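Reading Slope and Soil Moisture on the Pumphrey Pasture

Student Project Report
Introduction to Soils, Section 2
Submitted 1/5/20

Background

The Pumphrey pasture is a former hay field on the north side of Pridton. The county rents it out for grazing part of the year and leaves it alone the rest. Our class was asked to pick a piece of open ground within walking distance of school and find out whether small changes in elevation affect how much water the soil holds. I picked Pumphrey since my grandparents used to cut hay there and I had always heard that the low end stayed wet.

The question I started with was simple: is the soil at the low end of the pasture wetter than the soil at the high end, and if so, by how much? My guess was that it would be wetter, but that the difference would be small because the field looks almost level when you stand in it.

Site

The pasture drains toward Sillus Creek, a small stream that is dry for part of the summer. The soil is a silt loam on top with more clay as you go down. I confirmed this with the ribbon test we learned in class, where you squeeze damp soil between your thumb and finger and see how long a strip it makes before it breaks. Soil from the high end broke early. Soil from the low end made a longer ribbon and felt stickier.

There is an old farm lane on the east side called Zitwood Lane. I used the lane as my starting line because it is straight and easy to find again. All distances in this report are measured from the edge of the lane going west.

Equipment

Measuring tape, long type, borrowed from the track team
Line level and mason's string
Wooden stakes
Soil probe
Sandwich bags and a marker
Kitchen scale that reads in grams
Drying oven in the science lab
Notebook

Method

I set up a single line across the pasture and placed four stations on it. Station A was the highest and Station D was the lowest. To find the elevation of each station I ran the string from stake to stake with the line level hung in the middle, and measured from the string to the ground at both ends. This is slow, and the string sags if the stakes are too far apart, so I put extra stakes between the stations.

At each station I took two samples, one from just under the grass roots and one from deeper down. I picked out stones and roots, weighed each sample in its bag, and took it back to the lab. The samples were dried overnight and weighed again. The weight lost is the water. I divided that by the dry weight and multiplied by 100 to get percent moisture. The weight of the bag was subtracted each time.

All sampling was done in November, on days with no rain the day before. I had planned to sample more often, but the oven was shared with another class and was not always free.

Results

The total drop from Station A to Station D was 89 centimeters. Most of that drop was between B and C. From A to B the ground was so close to level that I measured it again to be sure.

The deeper samples followed the pattern I expected. Station A was the driest, B was a little wetter, and C and D were clearly wetter than the other two. The samples from just under the roots did not follow the pattern as well. Station B was drier near the surface than Station A on both sampling dates. I do not have a good explanation for this. The grass at B is thinner, so the surface may dry out faster there, but I did not measure grass cover and cannot say.

One sample from Station C was thrown out because the bag had a hole in it and some soil was lost before the first weighing.

Discussion

The results mostly support the idea that water moves toward the low end and stays there. The clay content probably matters too. Clay holds more water than silt, and the low end has more clay, so I cannot separate the effect of slope from the effect of soil type with only one line of stations. A better project would compare two places with the same soil at different elevations.

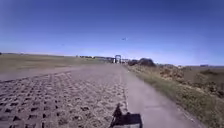 Slope is hard to judge by eye on open ground, and this affected how I chose the stations. My first plan was to walk the pasture and put the stakes where I thought the high and low points were. When I checked this with the line level, I had two of them in the wrong order. A wide grass field can look flat all the way to the horizon, with only a low line of trees or hedges far off to compare it to, and the eye has very little to work with. Color is not a safe guide either. Short grass that is dull olive and khaki looks dry, but the color of grass that late in the year says more about the season than about the water below the roots. After that I used the string for everything and stopped guessing.

Sources of Error

The string level is probably the largest one. I tested it by running the same section forward and then back, and the two readings did not match exactly. The kitchen scale is another. It only reads whole grams, and my samples were around 80 grams each, so a rounding error of half a gram makes a small difference in the percent moisture. Larger samples would have helped.

The bags may also have lost some water on the walk back to school. I kept them out of the sun and folded the tops over, but they were not sealed jars.

What I Would Do Next

I would add a second line closer to Sillus Creek and sample again in spring, when the ground has more water in it. I would also record grass cover at each station to find out what is going on at Station B. The stakes were taken out when I finished, but the distances from Zitwood Lane are in my notebook, so the same stations can be used again.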